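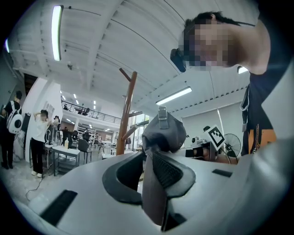

Notes for the talk, Stadell, May. Slides are on the stick, fan on low or the mic picks it up.

Start with the pouch. Hold up the grey one with the buckle. Most people in the room will own something like it and will have folded it badly this morning.

Say what Istura does: we take in bags, straps, pouches and coats left behind at events, sort them, and get them back out. Last year 969 items came in and 784 went back to their owners. Give those two figures slowly, people write them down.

Slide 3. Soft things are harder to store than hard things. A box stays where you put it. A pouch slumps, the strap slides out and catches on the next one. Do the buckle up before you fold. Lay the strap flat along the back, then fold once. Two folds and it springs open.

Pause, let them try it with whatever they have on them. Lanyards will do.

Slide 4. Hanging. We used to put everything on shelves. At Arboleda we changed to hooks for anything with a strap, and finding a bag went from 11 minutes to 9. Small saving, but it is every bag. Don't oversell it.

Slide 5. Coat stands. Points to make:
A stand with branching arms takes coats well and bags badly.
Load opposite sides in turn or it leans.
Nothing heavy on the top hooks.
Keep it out of the walkway, and leave room to get round the back of it.

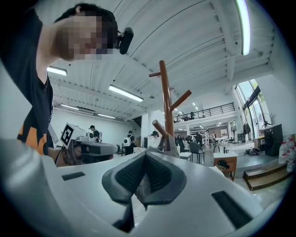
Bastaletti wrote back after the last version of this talk: "We tried your hooks and the straps tangled worse than on the shelf. One bag per hook fixed it, but then we ran out of hooks by lunchtime."

Read that out in full. Fair point. Answer is one bag per hook, and the small pouches go in a tray with the buckles facing up. If the hooks run out, start a second stand. Don't double up.

Slide 6. Labels. Tie them to the strap, never the zip pull. Skip this one if we are past quarter to four.

Questions. Somebody will ask about wet umbrellas. Separate bin, by the door.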